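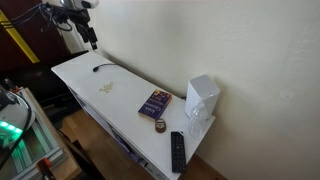

Which items are cleared from the long table at the close of a session, and which remain?

Loose items are cleared and returned to the shelf in the Comano store. Anything listed on the standing sheet remains on the table until the sheet is amended.

February 20, 2021
Entry by Thodoris Stergiou

The white table along the wall was reviewed today for the sorting work under the Heteo project. The purpose was to settle where small household articles are kept between sessions, as the August arrangement had lapsed.

Small pieces are to be stored in lidded tubs, 20 to a tub. Five tubs were labeled this morning. Two more are required and have been requested from Petridis. Pieces found on the floor are to be set aside for inspection and not returned directly to a tub.

Books are to be stored flat. The paperback is entered under general articles; the previous entry under stationery has been struck out. Remote controls are to be stored without batteries. Transparent bottles are to be stored empty with the cap on.

Cables and flexible-stem devices should be coiled loosely and hung on the hooks. Tight coiling was noted in the last two entries and should cease.

The tabletop is to be wiped with a damp cloth and left for 15 minutes before any article is set down again. The Wurkard cleaner left streaks when tested on a spare panel and is withdrawn for the present.

Outstanding: revised standing sheet, hook labels, reply from Petridis regarding the tubs.

T.S.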